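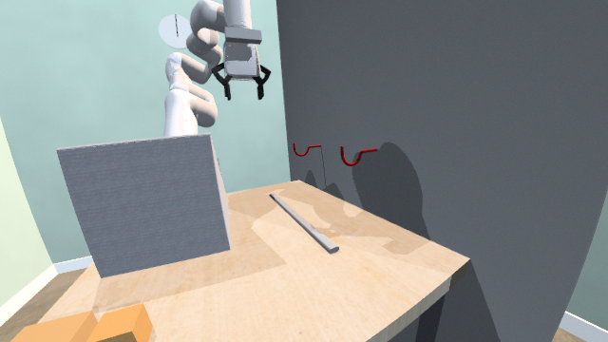
How to re-oil a wooden table top at home

By Tuấn Trình
July 12, 2022
4 comments | 70 shares

If you have a light wooden table and it feels dry under your hand, you can oil it again by yourself in one weekend. I did my first table when I moved to Mimcombe, and I made mistakes with it, so I write the steps in the order I wish I had known them.

First, find out what finish is on the table now. Put a few drops of water in a place where people do not look, for example near a leg. If the water goes into the wood after some minutes and leaves a darker spot, the finish is oil or almost nothing, and this guide is for you. If the water stays like a small ball for a long time, you may have varnish. Varnish must be removed completely before oil, and this is a different job.

What you need:
Sandpaper, 120 and 180 grit
A sanding block (cork is the nicest)
Clear hardening oil for furniture
Cotton cloths without loose threads
Thin gloves
A metal bucket with water

Take everything off the table and wash it with a cloth and a little mild soap. Do not pour water on it. Let it dry until the next morning.

Sand with the 120 paper, always in the direction of the grain. I press with the flat of my hand and make long strokes from one end to the other. It is tempting to stay on top of a cup ring and rub only there, but then you get a shallow hole, and with oil on it you will see it every day. Go over the whole top the same number of times. After that use the 180 paper in the same way, and stop there. With very fine paper the surface closes and the oil cannot enter well.

Remove the dust with a vacuum cleaner and then with a slightly damp cloth. Wait one hour.

Now the oil. Open a window, put on the gloves, and stir the can slowly. Pour a small amount on a cloth and spread it thin. Leave it for the time written on your can (mine says 15 minutes), then wipe away all that the wood did not drink. Please do this wiping seriously. On my first table I left too much, and it was sticky until August.

Let it dry overnight and give a second coat. The edges and the end grain take more oil than the middle, so I go back to them once more before I wipe.

About the cloths: a cloth with oil can heat up and catch fire by itself when it is folded or thrown in the trash. Put the used ones under water in the metal bucket, and ask your local waste service how to dispose of them.

You can use the table carefully after one day. For a full week keep away hot pans and wet glasses, and do not cover it with a tablecloth.

My neighbor Sajib Debnath oils his table twice in a year. I do it when the water drops begin to go in again.

4 comments | Share | Print

Related
Removing old varnish from chairs
Which cloth for which finish?
A loose table leg, fixed with glue and one clamp
White rings on wood: what works for me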